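An afternoon at the Mitmont open day

I finally made it to the Mitmont robotics open day this April, after missing it two years running, and I'm so glad I went! You sign in at the front desk (I was visitor number 364, according to my sticker), somebody hands you a paper map, and then you're pretty much free to wander.

I headed straight for the manipulation lab, where Yevdokiia Vasylenko was running the Nelo demo. Nelo is their tabletop gripper project, and the job that afternoon was small stuff on a mat — a little white cube and a flat green disc. I'd pictured something flashier, but I ended up staying through three rounds of questions.

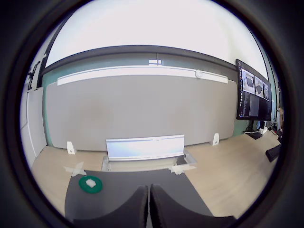
Yevdokiia told us the group has logged 948 practice runs on small-object tasks since the winter, and that 491 of them came before they were happy with how the fingers close. She was really open about the messy parts, too. Moving the mat even a little used to throw everything off, so now they check its position every morning before they touch anything else. I loved hearing that, as someone who once spent a whole weekend fixing a 3D printer that just needed to be leveled.

A kid near me asked if Nelo could make a sandwich. Not yet, she said, but bread is on the list (squishy things are hard, apparently).

I also peeked into the Wonden room across the hall, where they're working on cart navigation, but the line was long and I only caught the last couple of minutes. Next time I'd start there and save Nelo for after lunch. The cafeteria closes at 2 p.m., by the way, so eat early — I had to make do with a granola bar from my bag.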